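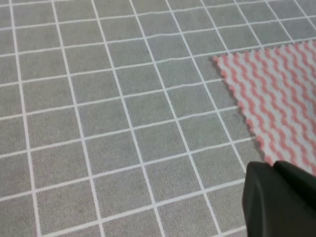
2 min read

Open day at the Eltar works, Rarneck
27/03/2023

I went to Rarneck expecting to be sold something, and for most of the morning I was. Eltar makes cutting mats and table coverings, and once a year it lets the public in to look at them. Entry was free. Parking was 11 a day, which the website leaves out.

The first hall was given over to the new gridded surface, sold under the name Jokonari. It is gray and speckled, with thin white lines ruled across it in squares. The sign called it "the last work surface you will ever buy." I have a drawer at home full of last work surfaces.

I'll give them the color. Plain gray is easy on the eyes, and the lines are bright enough to find without bending over. I could see it being pleasant for laying out quilt blocks or sorting small parts. The grain has a soft, felt-like look that I prefer to the shiny green kind.

The lines were another matter. A grid is a promise that things are straight, and look at the crossing lines toward the far end: several of them waver, and a few have little kinks. I asked whether that was the printing or the mat lying unevenly on the table. I was told it would "relax." How long that takes depended on who was answering. There were also some faint dark smudges on one of the nearer squares, on a product whose leaflet says it wipes clean.

The leaflet also says 98 percent of testers would recommend it. It doesn't say how many testers there were or what they had been using before. The large size costs 87, and the guide got to that part quickly.

After that we were walked through the cutting room, behind a yellow line and too far off to see much, and then into a side room for coffee. The Seppälä stand was in there, selling rulers and weights to hold your mat flat. I thought that was an odd neighbor for Eltar to invite.

The tour itself was well run, with short waits and a guide who let people ask questions even when the answers were thin. The factory shop had offcuts in a bin for 2 each. I bought one and have had it under a stack of cookbooks since I got home — I'll see in June whether it has relaxed.

If you sew or build models and live close by, go and put your hands on the stuff before ordering. Take your own ruler.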